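4.2 Cleaning and Care of the Stelberg Table Top

Applies to tops 2394 and 3095. For leg assembly, see Section 2.

1. Clear the top and wipe off crumbs and grit with a dry cloth.
2. Mix mild dish soap with warm water. Dampen a soft cloth and wring it out well.
3. Wipe from the center toward the edges. Do not let water stand at the joints.
4. Rinse with a second damp cloth, then dry the surface fully.
5. Check the leg bolts and tighten any that are loose. Use the 8 mm wrench supplied.

Caution: Do not use bleach, scouring powder or steel wool. Damage from these products is not covered by the warranty.

Note: Keep the top out of direct sun for long periods. Uneven fading cannot be reversed.

Before ordering a replacement top, clean the old one and inspect it under even light. Stand directly over the table and check for color differences first – they are easy to miss from the side. On a white top they can be as slight as the faint pale squares between the lavender-pink round and the other objects on this one. Small dark spots should be checked by touch, as a screw hole and a surface mark can look the same from above. Note the position of each before contacting Stelberg parts service. 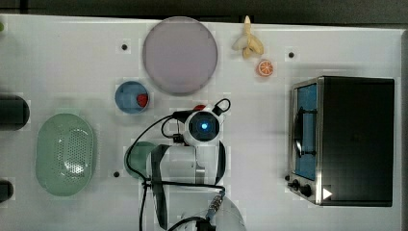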